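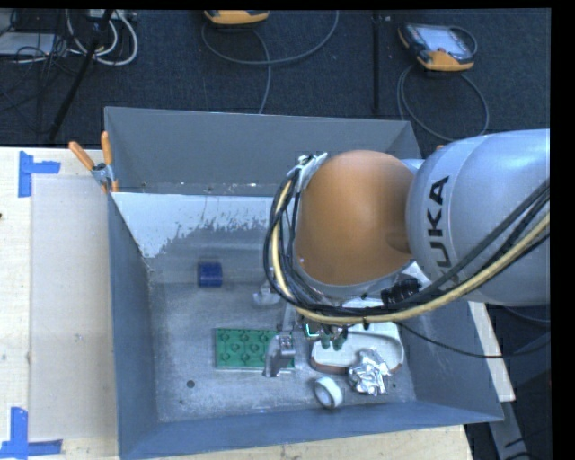 3. Setting up your sorting bin

Okay, you've got the table cleared, so now comes the part I like best! I use a big open metal bin for all my loose odds and ends (toy building plates, little dishes, whatever has piled up since September), and it works best if you set it up the same way every time.

1. Put the bin in the middle of the table with all four walls well in from the edge. Mine is heavier than it looks, so I slide it the last bit instead of lifting.

2. Wipe out the floor of the bin. Scuffs are fine, crumbs are not.

3. Lay the flat things in first, studs up if it's a building plate. Leave a gap between pieces, wide enough for a couple of fingers.

4. Add anything that rolls. Lay cylinders on their sides, and give the bin a gentle push to see if they wander.

5. Dishes go in last, right side up.

Note: Renato Espinoza swears by lining the bottom with a Kisesel mat. I tried it for 2 weeks and went back to bare metal, mostly because plates sat crooked on the mat and it drove me up the wall.

Caution: Don't stack anything on a dish! I lost a nice one that way, and Elba Maldonado still brings it up (it was hers).

6. Write the bin number on your Tirnus card and tuck the card under the front wall. My bin is 921, but yours can be anything you'll remember.

Note: If you've got more than 200 pieces to get through, do them in batches. An overfull bin takes me twice as long, and I always end up tipping the whole lot out again.

When the card is in place, go on to section 4, Labeling the trays.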